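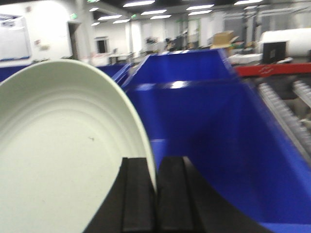

Wrist camera, plate at the gripper, blue bin behind it.

Plate grasps score fine on the bin side and badly over steel

We run a pick cell that moves single items, plates included, between blue bins and a steel surface. The planner takes a segmentation mask from the wrist camera, fits a rim to it, and proposes a two-finger grasp across the edge. Over a blue bin the mask is clean and the rim fit settles in a few iterations. Over the steel it does not. The mask leaks into the reflections, the fitted rim jumps from one cycle to the next, and the planner rejects the grasp or picks a different point on the edge each time.

I pulled 2247 wrist images from our logs and went through the ones with a plate in them. In 149 of those the fitted rim was off by more than our 4 mm limit, and every one was over steel. Exposure is on auto. The planner is Vistau with the stock rim fitter, and the hand-eye calibration was redone before the run. I have tried raising the mask threshold, but then I lose the real edge of the plate on the bright side.

Is this something to fix in segmentation, or should the planner be more tolerant?

Ostap Sirko
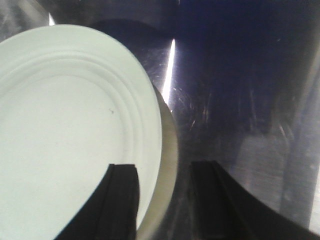

Page last changed: January 22, 2020

The wrist view over the steel has two separate problems in it, and I would treat them separately.

The first is exposure. The plate is bright and the metal next to it runs from dark blue to a narrow white streak. With auto exposure the camera is going to meter on whatever fills most of the view, and that changes as the wrist moves. Lock it. Pick a value where the ridges inside the plate rim still show, and accept that the steel will be dark. The ridges are worth keeping because they follow the same outline as the rim. If you fit them together as concentric curves, a reflection has a much harder time pulling the result away. In Vistau that means writing your own fitter, but it is a small one.

The second is the tan-gray rim along the right side of the plate. I can't tell from one view if it is a second dish or a bowl, or if it is under the plate or behind it. Your segmenter probably can't tell either. If it merges the two, the fit goes wide on that side, and no threshold will fix that. Check how many of your 149 have a second rim in them before you blame the steel for all of them.

I would leave the planner tolerance alone. If you loosen it, a bad fit gets through and you find out when the fingers close.

One more thing — average the fit over several frames while the wrist is holding still. We use 11 and throw out the worst few. It costs a little time per pick, and the choice of grasp point stops jumping around.

montes_r

Had this at Mivthorpe. Turn down the lights. Worked for us.

clumow_user

Different view from the two above. I would get the coarse pose from the fixed camera and use the wrist camera only for the last correction. That way the planner already has a region to search, and anything the mask picks up outside it can be dropped before the fit.

You need to be careful about how you set the region up, though. The bins themselves are shiny, and the rims give strong highlights that will end up in an edge map. Use the static parts of the cell as your reference.
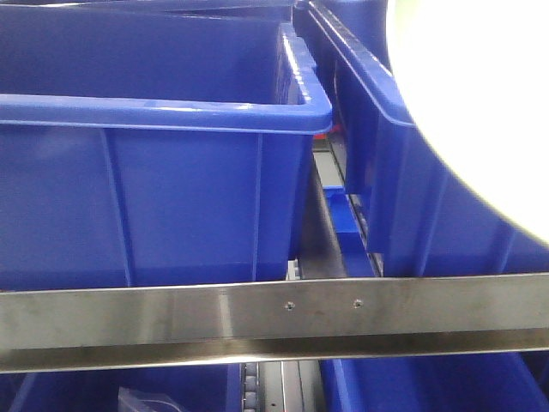

Setting up the search region from the fixed camera

1. Save a reference view with the arm out of the way. Anything bright and close to the lens can cover part of a bin, so mask out those areas in the views you use at run time.

2. Register to the steel bar and the two screws in it. They make better anchors than the bins, which can shift on the rollers between runs.

3. Mark each bin as its own region. Keep the gap with the rails and rollers out of all of them.

4. Label any region that has clear film or a bag in it. Depth on clear plastic is unreliable and you do not want the planner to treat it as a free surface.

5. Send the region to the wrist planner along with a timestamp, and reject it if it is stale.

The steel surface needs its own region too, and if the fixed camera doesn't cover it you will need a second one that does.

tk_planning

Related items
Rim fitting fails on stacked dishes
Locking wrist camera exposure at startup
Vistau: writing a custom shape fitter
Hand-eye calibration drifts after a tool change
Masking the arm out of fixed camera views
Clear bags and missing depth
Release notes for June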